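Notes from the Levcombe Kitchen Table

It is August, which means half of you have gone to the lake and the other half have written to me about dishwashing. I asked last month whether anyone still does it by hand. The mailbag was heavier than the one for my piece on taxes, and a good deal angrier.

The main quarrel is over air drying. One camp holds that a rack is a tool and the dishes on it should be gone by bedtime. The other camp, to which I belong, holds that a rack is a cupboard with better airflow. My blue bowl has not seen the inside of a cabinet since we moved to Jerneck Street, and it seems happy.

A reader in Estach sent a schedule for washing dish towels that runs to 50 lines. I followed it as far as line four, where it asks you to iron them. I own an iron. I believe it is behind the paint cans.

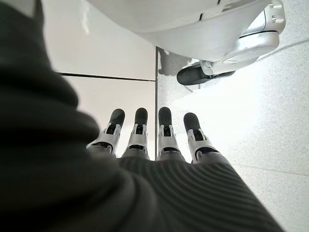
What to do about hard water

Now for the spots. If your glasses come out looking like they spent the winter in a barn, the soap is probably innocent. Levcombe water comes up through limestone and brings some of it along. White vinegar and warm water will take the film off, and so will patience, though I've never had enough of that to test it properly.

I did try the Grabner rinse drops that several of you swear by. They smell like a dentist's waiting room. The glasses looked very nice, and I drank out of mugs for the rest of the week.

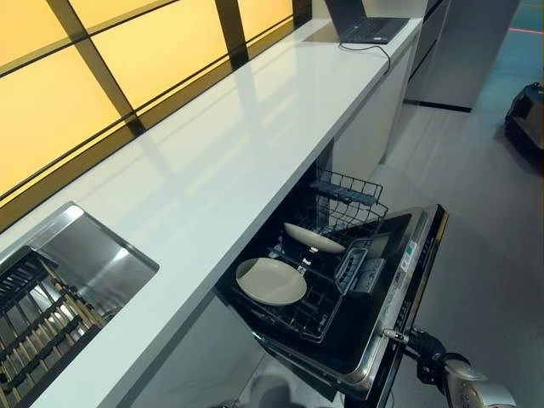 Stone is where people get into trouble with vinegar. Keep it off marble and limestone, both of which it will etch, and don't let anyone's grandmother tell you otherwise – mine did, and there is a dull ring by the stove in her old kitchen to this day. Plain dish soap and a soft cloth will do. Dry it afterward if you care about streaks. I care about them when company is coming.

Next month is the great sponge question: how long is too long? Letters should be kept under 200 words. The gentleman who sent 1476 on the subject of steel wool has been read in full, and may consider himself answered.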